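4.2 Color and the speed of household sorting

The most exciting result in our data came from a question we nearly left out of the survey: what color is the bin? Households in Dresstead and Keline had been sorting paper, glass and food waste for years before we arrived, and we expected container color to matter far less than container size or distance from the kitchen. The effect was larger than either. Across 3,019 logged drop-offs, people using three clearly different containers put items in the wrong place much less often than people using matching ones, and the gap held in both towns.

Matching sets look tidy, and many families had picked them for that reason. But a matching set asks the user to read a label or remember a position every single time. A strong color can be picked up from across the room, with both hands full, by a child who can't read yet. Figure 7 shows containers in blue, red and translucent white lined up on a plain tabletop. 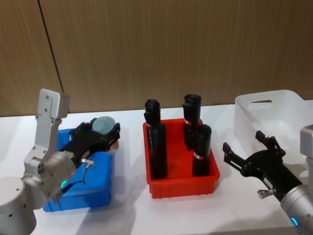 Figure 7. Blue bin, red bin and white translucent basket.

We were delighted to find that the benefit did not depend on which color stood for which material. Greenberg, the third town in the study, has no local color code at all, and its residents made up their own. Some used red for glass, others used it for food scraps, and one family changed its mind halfway through December. All of them did well as long as the choice stayed fixed for at least 10 days. What seems to count is that the colors differ and stay put.

Position told a more tangled story. In small kitchens the containers were often moved to make room for cooking, and the order changed from one meal to the next. Households with matching sets had a hard time after each move. Households with mixed colors hardly noticed! Several told us in the exit interviews that they had stopped thinking about order altogether.

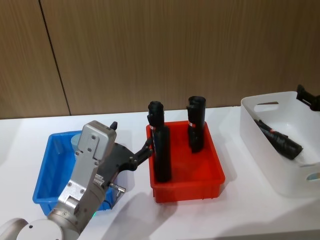
The Dukier diary, the paper form that each household filled in at the end of the day, also let us look at visitors. Guests are a tough test for any sorting system: they have had no practice and often don't want to ask. In homes with mixed colors, guests needed a reminder on 2 of every 10 drop-offs. In homes with matching sets it was 7 of every 10, and hosts often re-sorted the waste later without mentioning it. We return to the question of guests in Section 5, where we compare the diary entries with what people remembered in the interviews.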